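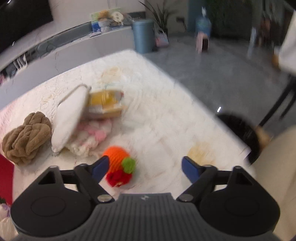
Arbeitsgruppe Prozessbeobachtung, Bürgerverein Pernport

Eine Gerichtsverhandlung als Zuhörer besuchen

Verhandlungen in Strafsachen sind in der Regel öffentlich. Man muss keinen Grund angeben und in den meisten Fällen auch nicht angemeldet sein. Diese Anleitung gilt für das Amtsgericht Pernport und die Zweigstelle im Haus Moroz. An anderen Gerichten können Einlass und Sitzordnung abweichen.

Termin heraussuchen

Die Sitzungsliste hängt im Erdgeschoss neben der Pforte und nennt Saal, Uhrzeit, Aktenzeichen und meist den Tatvorwurf. Wer telefonisch nachfragt, sollte das Aktenzeichen bereithalten, Namen von Beteiligten gibt die Geschäftsstelle nicht heraus. Termine werden oft kurzfristig aufgehoben, auch noch am selben Morgen. Größere Verfahren wie der Fall Plustimero bekommen einen eigenen Aushang mit allen Fortsetzungsterminen.

Nicht öffentlich sind Verfahren gegen Jugendliche. Auch Haftprüfungen finden ohne Zuhörer statt. In einer laufenden Verhandlung kann das Gericht die Öffentlichkeit für einzelne Abschnitte ausschließen. Dann verlässt man den Saal und wartet im Flur, bis wieder aufgerufen wird.

Einlass

Das Gebäude öffnet um 8 Uhr. Mitzubringen ist ein gültiger Ausweis, falls für den Termin eine Kontrolle angeordnet wurde. Taschen werden durchsucht. Taschenmesser, Glasflaschen und Pfefferspray bleiben an der Pforte und werden beim Hinausgehen zurückgegeben. Für größere Gepäckstücke gibt es keinen Platz.

Saal 37 ist der größte Sitzungssaal, er liegt im Nebengebäude an der Tollsteadstraße. Die kleinen Säle im Haus Moroz haben nur 12 Plätze für Zuhörer. Bei Verfahren, über die in der Zeitung berichtet wurde, ist ein Teil davon für die Presse reserviert.

Während der Verhandlung

Handy vor dem Betreten ausschalten. Ton- und Filmaufnahmen sind während der Verhandlung verboten. Handschriftliche Notizen sind erlaubt, bei Laptops vorher den Wachtmeister fragen.

Wenn das Gericht eintritt, stehen alle auf, ebenso bei der Vereidigung und bei der Verkündung des Urteils. Zwischenrufe, Beifall und Gespräche mit den Beteiligten sind zu unterlassen. Wer die Sitzung stört, kann hinausgewiesen werden. Auch ein Ordnungsgeld ist möglich, der Rahmen reicht bis 1.000 Euro.

Wer in derselben Sache als Zeuge geladen ist oder geladen werden könnte, darf vor der eigenen Aussage nicht zuhören. Im Zweifel meldet man sich vor Beginn beim Wachtmeister.

Späterer Eintritt ist möglich, solange Plätze frei sind. Am besten wartet man eine Pause ab.

Notizen für die Arbeitsgruppe

Für unsere Sammlung brauchen wir Aktenzeichen, Saal, Beginn und Ende, Dauer der Unterbrechungen und den Ausgang. Wurde eine Sicherheitsleistung besprochen, bitte die Höhe und die Auflagen notieren. Private Anschriften und Angaben zur Gesundheit gehören nicht in den Bogen. Der Bogen liegt im Vereinsbüro aus und wurde im April überarbeitet.

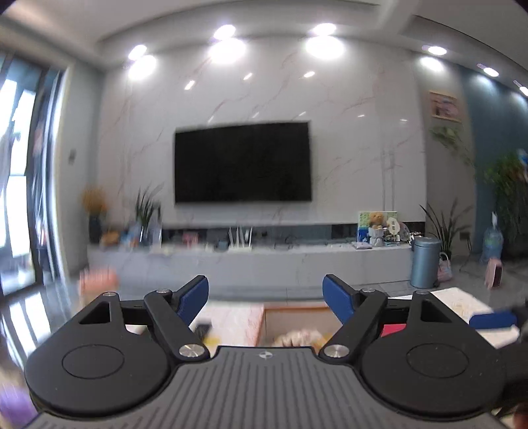
Kommentar eines Gastes: Im Haus Moroz habe ich fast 37 Minuten vor der Tür gestanden, weil die Leuchtanzeige noch auf nicht öffentlich stand. Die Verhandlung lief längst wieder öffentlich. Fragt lieber an der Pforte nach.

Antwort der Arbeitsgruppe: Danke für den Hinweis. Maßgeblich ist der Aufruf durch den Wachtmeister. Wenn die Anzeige nicht stimmt, bitte auch die Uhrzeit auf dem Bogen vermerken.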